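Top sheet: does anyone under 60 still use one?
Home & Household > Bedding and Linens

ultwood_annie wrote:
Settling a marriage dispute. My husband grew up with a duvet and nothing else. I grew up with a fitted sheet, a top sheet, a blanket and a mother who checked corners. We have been married 13 years and every morning the top sheet is in a wad at his feet like something he defeated in the night. He says it serves no purpose. I say it is the purpose. Who's right?
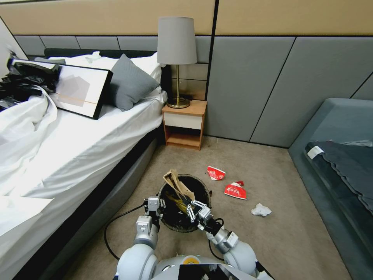 Before you answer, know that I wash the top sheet weekly and the duvet cover whenever I can face wrestling it, so I already have an opinion on which one ought to be touching him.

roald_n wrote:
Your husband is right. Nordic household here, never owned one. You wash the duvet cover. That's the whole system.

ultwood_annie wrote:
And how often do you wash the duvet cover, Roald?

roald_n wrote:
Regularly.

kaufmann_r wrote:
"Regularly" is carrying a lot of laundry there. Christmas is regular.

I'm with Annie. In June I sleep under the top sheet alone and kick the rest to the floor. What do the duvet people do in June? Lie there on principle?

roald_n wrote:
We own a summer duvet.

kaufmann_r wrote:
So you bought a second, thinner thing to go under in warm weather. I have one of those. It cost me 19 dollars and it's called a sheet.

SeoAh_Ki wrote:
I switched sides twice, so everybody can be mad at me. Dropped the top sheet in college, picked it up again when I got a duvet cover with buttons at the bottom and my toes kept finding the gap. If you're going without, get ties inside the corners and a zipper.

Also, if the sheet keeps ending up at his feet, it may be too small. Deep mattresses eat sheets. Try one size up. 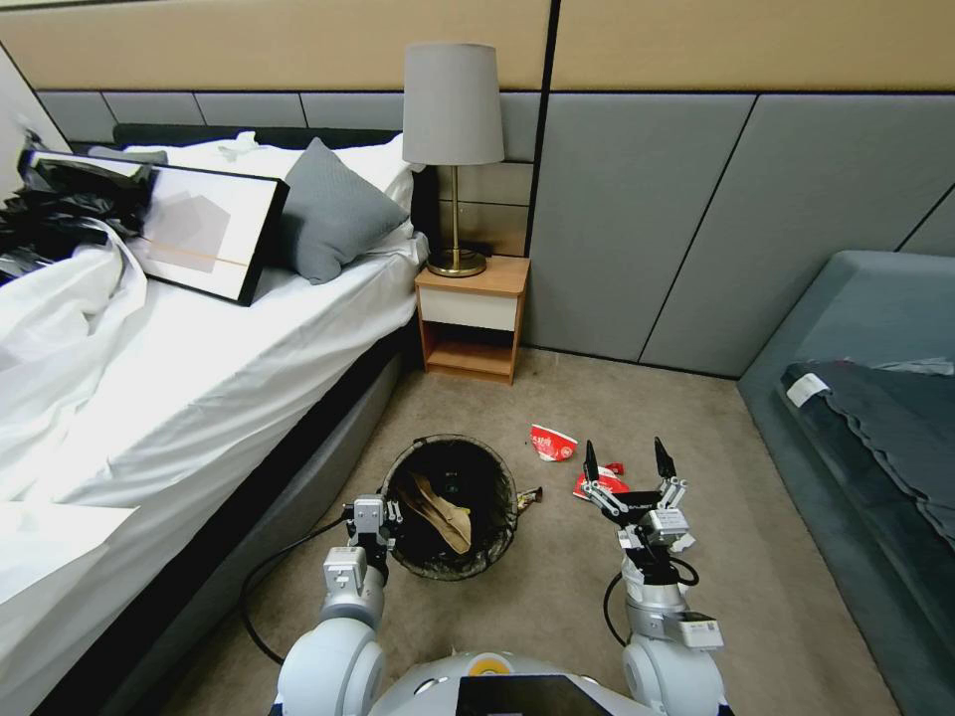
Size up, yes, but please don't tuck it in at the foot so tight that you sleep like a ballet dancer. I leave mine loose and let it hang. The other thing is the packaging: sheet sets come wrapped around cardboard with a paper insert, and the insert is where they hide the actual dimensions. Mine always ends up as a crumpled tan ball in the wastebasket by the bed before I've read it, and then I'm fishing it out to learn whether "deep pocket" means anything. Read it first. Measure the mattress with the topper on.

majbritt_l wrote:
Two duvets. One each. The argument ends that same night.

ultwood_annie wrote:
Maj-Britt, I came here to win, and you're offering me peace.

roald_n wrote:
For the record, she is right, and neither of those duvets needs a top sheet.

kaufmann_r wrote:
Still waiting on that washing schedule.

roald_n wrote:
Monday.

kaufmann_r wrote:
Which Monday — 

ultwood_annie wrote:
Update: I ordered one size up. He asked if we could also look at summer duvets. I blame all of you.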